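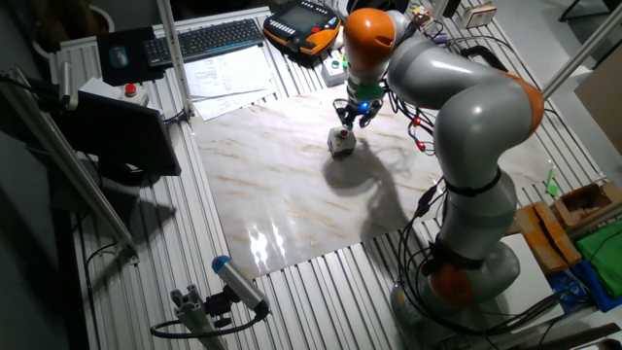
LOCAL | Trânsito e obras

Ponte de Rutgate fecha a partir de quinta-feira; desvio é pela estrada de Koller

Quem passa pela ponte de Rutgate pra trabalhar vai ter que sair mais cedo de casa. O tabuleiro fecha para carros, motos e ônibus às 22h de quinta-feira e só reabre no fim de junho, se a chuva deixar. Pedestres e bicicletas continuam passando pela calçada do lado do mercado.

O fechamento já tinha sido adiado duas vezes. Primeiro por falta de material, depois por causa da festa do bairro. Agora vai. As placas de aviso foram colocadas nas duas cabeceiras na segunda semana do mês passado e uma delas já foi derrubada, aliás.

A obra é a troca das juntas de dilatação e o recapeamento do tabuleiro inteiro. Também entram a pintura do guarda-corpo e a limpeza dos drenos, entupidos desde o verão. Quem mora perto conhece bem a poça que se forma na saída para Nillness. A vistoria que motivou o serviço encontrou ferragem exposta em dois pontos, do lado de baixo. Sem risco de queda, segundo o laudo, mas com recomendação de não deixar passar outra estação de chuva.

Desvio

Carros e motos: pela estrada de Koller, entrando depois do posto. Limite de velocidade cai de 60 para 50 km/h no trecho, com fiscalização. O asfalto lá não é dos melhores, atenção na curva da serraria.

Caminhões acima de 2000 kg: não podem usar a estrada de Koller. Têm que dar a volta por Peromden, pela rodovia. A restrição vale dia e noite, inclusive pra entrega de gás e material de construção. Comerciantes pediram uma janela de madrugada, pedido ainda sem resposta até o fechamento desta nota.

Ônibus: a linha Rutgate–Nillness passa a sair da praça da igreja, e não mais do terminal. Os horários da manhã foram antecipados em 15 minutos. A linha de Peromden segue igual. O ponto em frente à farmácia fica desativado durante a obra, quem embarca ali deve ir até a praça. 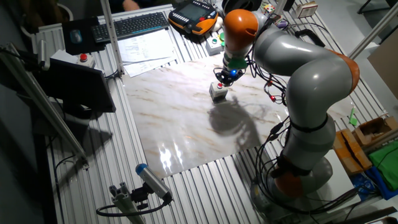

A passagem a pé fica aberta a obra toda?
Fica, menos nas duas noites em que as juntas serão concretadas. As datas vão ser avisadas nas placas das cabeceiras com pelo menos três dias de antecedência.

Escolas e feira

A escola municipal de Rutgate mantém o horário normal mas vai tolerar atraso de 20 minutos na primeira aula durante a primeira semana. O transporte escolar de Nillness vai pelo desvio, então as crianças do fim da linha serão apanhadas antes, a partir das 6h10. Os pais devem receber a tabela nova na agenda dos filhos.

A feira de domingo muda de lado. Sai da cabeceira da ponte, onde vai ficar o canteiro de obras, e vai para a rua de trás do ginásio. Os feirantes reclamaram do espaço, que é menor e sem sombra nenhuma depois das 10h. Parte deles disse que vai pular o primeiro domingo pra ver como fica. A barraca do pastel confirmou presença.

Barulho

O corte do asfalto antigo é a parte mais barulhenta e está previsto para os primeiros cinco dias, só entre 8h e 18h. Na rua da margem, os moradores devem tirar os carros da calçada até as 20h de quinta, senão é guincho. As duas garagens coladas na cabeceira ficam sem acesso nesse período; os donos ja foram avisados e podem estacionar no pátio do ginásio sem pagar.

Água

O cano que abastece a parte baixa do bairro passa preso por baixo da ponte e vai ser trocado na mesma empreitada. Isso significa pelo menos um dia sem água nas ruas da margem. Ainda sem data. Vale deixar a caixa cheia a partir da segunda semana.

Dúvidas e reclamações sobre o desvio: ramal 3086 da central da prefeitura, das 8h às 17h. No horário de almoço ninguem atende, já testamos. Quem preferir pode ir direto no balcão do térreo, levar um documento e o número da placa se for caso de garagem bloqueada.

Nota atualizada às 16h40 para corrigir o local de saída dos ônibus.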